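Home Products Guides Spare parts Contact
Search the guides Type a word or model Go
Reading time: 4 minutes

Zistira 442 Dishwasher — Set-up Guide
Section 3: First loading and first wash

Please read this section after the machine is connected to water and electricity (Section 2). If the door still has the blue transport tape, remove it before you continue.

3.1 Before the first wash

1. Open the water tap completely.
2. Unscrew the cap of the salt container in the floor of the machine. Fill the container with water one time only. You do not need to repeat this step later.
3. Put the funnel in the opening and add dishwasher salt until the container is full. Some water will come out. This is normal.
4. Clean the salt grains from around the opening and close the cap firmly.
5. Fill the rinse aid to the line marked MAX.
6. Start the Rinse programme at once, with no dishes inside.

CAUTION: Salt which stays on the steel floor can cause rust marks. Do not leave the machine standing after step 4.

CAUTION: Never put detergent into the salt container. It damages the softener, and the guarantee does not cover this damage.

3.2 Setting the water hardness

The machine leaves the factory with setting 3. Ask your water company for the hardness in your area, or use the test strip from the bag of accessories.

1. Hold the Start button until the display shows H.
2. Press Programme to change the number.
3. Press Start again to save.

Note: If you live in the Kerslake supply area and have the older Revton connecting hose, choose the setting first and then check the hose for drops under the sink.

3.3 Loading the lower basket

Large plates stand in the lower basket, with the front side towards the middle. Scrape off bones and thick food, but washing by hand before is not necessary. Leave a free space between plates so the water can reach both sides.

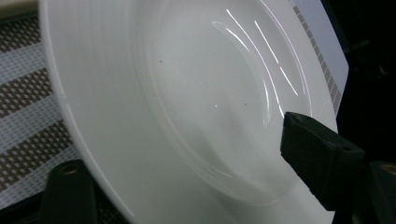 Fig. 4 Large plate with broad border

Plates with a broad border need more room than flat ones. Place them in every second row, and put the smaller plates at the sides. Before you close the door, turn both spray arms by hand. If an arm touches something, move the item — do not push the arm over it.

The highest plate for the lower basket is 26 cm when the upper basket is in the low position. To raise the upper basket, pull it up on both sides at the same time until it clicks.

Not suitable for the machine: wooden boards, glued handles, painted glass and pewter.

3.4 Starting the first wash

1. Put 20 g of powder in the detergent drawer, or one tablet. Close the lid.
2. Choose Normal and close the door until you hear the lock.
3. Press Start. The display shows the remaining time.
4. When the programme is finished, wait before you unload. Dishes are hot and break more easily.
5. Empty the lower basket first, so that drops from above do not fall on dry plates.

Note: A white film on glass usually means a lack of salt or a wrong hardness setting. Go back to 3.2. Coloured stripes mean too much rinse aid — turn the dial down by one.

Clean the filter after every 20 washes. The method is in Section 5.

Text of this section: Masanobu Yokoyama. Last changed 9th January.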